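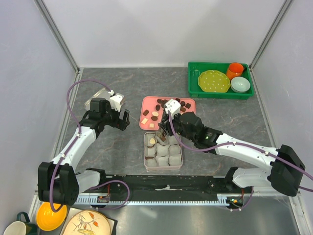 The two arms at the sweets table, with the tin and its twelve paper cups.

The Left One Holds the Lid

a short story by Concetta Testa

Reading time: 4 minutes

In the first week Irma still brought her own gloves to the packing room, from habit, and put them on. Then she sat on the stool beside the cell with her hands in her lap. The left arm held the lid and the right arm went down to the tray, took a chocolate, and carried it to the tin.

"You don't need gloves," said Eduard Sýkora from the doorway.

"I know," she said, and kept them on.

She had packed sweets at Tóth for nineteen years. On a good day before the holidays she closed 185 tins, and her record was written in pencil on the inside of the cupboard door, with the records of the other women under it. The arms were closing 149. Eduard said this number would go up. He said it kindly, as one speaks of a child who is late with walking.

Her new work had a name, cell attendant, and a paper that explained it. She had to fill the pink tray when it became poor. She had to look at the screen when it made its sound, and choose between Repeat and Skip. She had to write in the book each time she touched something. On the first page of the book was the line "Do not help the arms," underlined two times.

This was the hardest. The right arm was slow over the small pale pieces. It went down, it stopped above them, it thought. Irma's own fingers moved inside the gloves. Once she stood up without deciding to stand, and the whole cell went still, because her shoulder had crossed the light barrier. The sound came. She had to write in the book: "I stood up."

Eduard read it the next morning and did not laugh, and for this she liked him a little more.

At lunch there were now four persons where before there were eleven. The others had gone to the warehouse in Pestow, where the pay was better and the bus was worse. Magda telephoned sometimes. She asked, "And how are your boys?" and Irma understood that she meant the arms.

"The left one has it easy," Irma told her. "He holds the lid all day. The right one does everything."

"Like my first marriage," said Magda.

In July a man came from the head office in Traritz and stood behind the glass with a tablet. He asked what she thought about the system. Nobody had warned her that she would be asked, so she told him the truth, that the cream swirls were being set down a little crooked, always to the same side, and that a customer would not complain about it but would see it.

The man looked at the screen. "The screen says they are inside the tolerance."

"Yes," said Irma. "They are inside."

He wrote something. She did not know if it was her sentence or his.

Two weeks after this, Eduard came with a second stool. He put it next to hers and sat down, and for one hour they watched together. She told him when a swirl was good and when it was not, and he pressed a key for each. At first she was ashamed to be so sure. She said "no" and "no" and "yes" and "no, but almost," and he asked what "almost" was, and she took off one glove to show him with her thumb how the paper must give a little before you let go.

"The arm cannot feel that," he said.

"Then it must wait a small moment. I also wait."

He looked at her thumb for some time. Then he typed.

In the evening she stayed after the bell. The cell was quiet and the lid lay on the bench. She opened the cupboard door and read the pencil numbers, hers and Magda's and the one of a girl who had been there only one winter. There was space at the bottom. She found the pencil in its old place behind the hinge, wrote the number for the day, 149 again, and stopped, not knowing what name to put next to it.

In the end she wrote an R for the right one. Then, a little smaller, she wrote her own letter next to it, and went to catch the bus.

12 shares · 5 comments

© Concetta Testa, first published in Veldale Stories. Contact the editors | Back to top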